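3. Data collection

3.1 Setup

All examples were gathered at the Dostside site between October and the following spring. The operator stands or kneels at a low wooden table and works with one hand-held gripper in each hand. No robot is used at this stage. The grippers are of the same type in both hands, and each carries a small white plate with dark marks on top. One camera is worn at the head and one is fixed to each gripper, so that every example holds three views of the same motion.

We chose household tidying as the task family. The part reported in this paper covers shoes and a small two-tier rack, plus a few soft items such as plastic bags. Shoes are useful to us for a simple reason: a shoe can lie flat, stand on its heel, or lean on something, and each of these calls for a different grasp. Laces and openings also give the operator more than one place to hold.

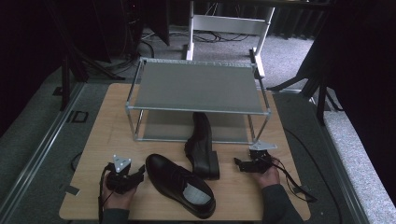

Before each example the table was reset by a second person, who placed the shoes by hand. We did not use a fixed list of start positions. An early trial with a printed list gave layouts that were too regular, and the policy trained on them did poorly when a shoe was turned by even a small angle. The person resetting the table was told only to avoid repeating the last layout and to leave the rack within reach of both grippers.

Figure 3. Gripper view over the table, with a translucent plastic bag beyond the fingers. The pads show wear along their upper rims. 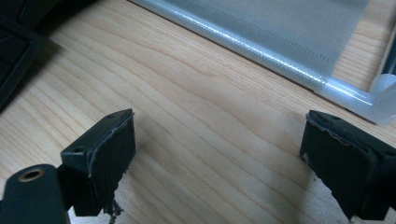
Jade Tapley
Data collection lead, Masent

3.2 Pad wear

The finger pads are a soft covering over a hard plastic part. They wear from the top down, and the covering starts to split and fray there first. In the gripper view this changes what the learning system sees, as a pale torn rim shows up close to the point of contact. It may also change how the pad holds a smooth surface, though we did not measure grip force in this work.

At first we replaced pads as soon as any damage showed. This used up pads quickly and left us with a set of examples in which the fingers always looked new. When the policy was run with older pads, it tended to close late on thin items. We then moved to a looser rule: a pad stays in use until the operator reports slipping in two examples in a row. Worn pads are therefore part of the training set, and the state of the pads is noted at the start of each session as new, worn or torn.

3.3 Recording and checks

Each session was limited to 20 examples, after which the operators changed places. Across 132 sessions we kept 1,067 examples. The rest were dropped during checking. Most of those had a gap in the tracking of one gripper, usually when a hand passed behind the rack. Others were dropped because a cable had caught on the table and the operator had stopped to free it.

Checking was done in Wubshet, our in-house review tool, by someone who had not taken part in the session. The reviewer marked the first and last moment of contact for each shoe and threw out any example where the three views were out of step. The kept examples were then exported in the Kustatard format used for training in Section 4.

Failed grasps were kept if the operator recovered without outside help. They are labeled as such, and Section 5.2 compares training with and without them.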